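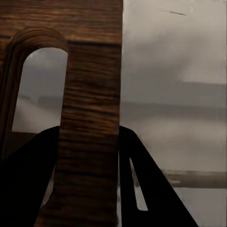
Karam Household Arm – Set-up Guide
Section 4: Your first chore

Print this page | E-mail this page

Before you start, please lower your expectations. The Sarex brochure talks about a kitchen that looks after itself. This guide was written by the people who answer the support line in Stundville, and we have yet to hear from anyone who has one.

Run every new chore in the simulator first. A bowl broken in there costs nothing to replace.

4.1 Load the practice kitchen

1. Open Kivham on your computer and choose Practice Kitchen.
2. Wait for the counter, the sink and the glass door to load fully. On older computers this is slow.
3. Set arm speed to 400. The slider goes up to 500. Leave the last part of it alone.
4. Pick one object and one place to put it. Do not choose "Tidy up". It is in the menu, but we can't recommend it yet.

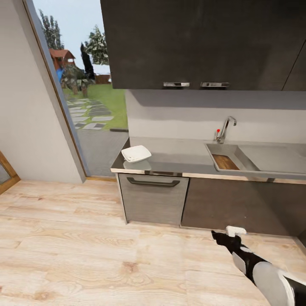

5. Press Start and keep your hand near the Stop key, even in practice. It is a good habit to have before the real arm is switched on.
6. When the run ends, look at where the object finished up. The program marks a chore as done when the gripper opens in the right area. A bowl hanging half over the sink can still get a green tick.

NOTE: Shiny worktops are hard going. If the arm keeps reaching for a reflection, dim the lights under Room settings and try again.

4.2 Check the grip

1. Switch to the gripper view.
2. Bring the fingers down on either side of the part you want to hold, and stop before they close.
3. Check that both tips are level and that neither is touching anything else.
4. Close slowly. If you see error 1779, open the fingers, back off and go again from step 2.

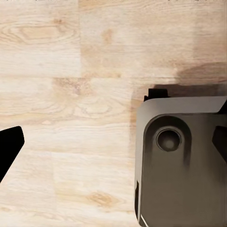

Fig. 4b. Gripper view over pale wooden planks, one finger at the left.

CAUTION: A good grip in practice is no promise of a good grip at home. Real wood can be sticky, greasy or damp, and the simulator takes little notice of any of that.

4.3 Moving to the real kitchen

Do this only after 2 clean practice runs in a row, judged by you and not by the green tick. Clear away glass and knives. Keep children and pets out of the room.

Can it do the washing-up? No. Can it move a bowl from one end of the counter to the other? On most days, yes – and more slowly than you would. We would sooner you heard that from us than found it out with guests coming.

Section checked by Afaf Hattar, Jan 29, 2026

Shares: 2 | Comments: 0

Contact support | © Sarex | Back to top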